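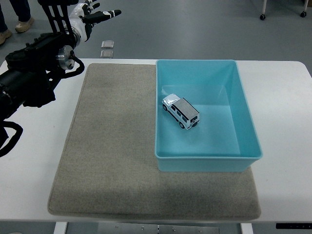
A robotic hand at the bench in Celtthorpe, with a toy car in the test bin.

Anathi Mabaso signs off equipment at Dustuvex, and her first question about any robotic hand is what it costs in its second year. "The purchase price is the easy line," she says. "Spares, mounting plates, cables and the hours spent changing them are where budgets go wrong."

The Celtthorpe site compared two suppliers, Fahy and Dandel, before the current round. Fahy quoted £1,917 for a yearly spares kit and Dandel £1,319. The cheaper kit left out finger joints, which had to be ordered singly with a lead time of seven weeks.

"We costed both with the joints included and the gap nearly closed," says Güven Kılıçarslan, who runs the test benches. "After that it came down to delivery."

His own requests tend to be for small things. Felt mats, plastic bins and test objects come out of a consumables line that was not in the first budget at all. Toy vehicles are useful, he says, as they have smooth panels, wheels and awkward corners in one cheap item. "I would sooner wear out a toy than a customer's part."

Floor space is charged to the project too. Mabaso allows four square metres per bench, including access for a trolley, and will not approve an arm until the plan shows where it stands.

The next request is for a second hand of the same model. Kılıçarslan wants it held as a spare. Mabaso has asked for the downtime records first and expects to decide in May.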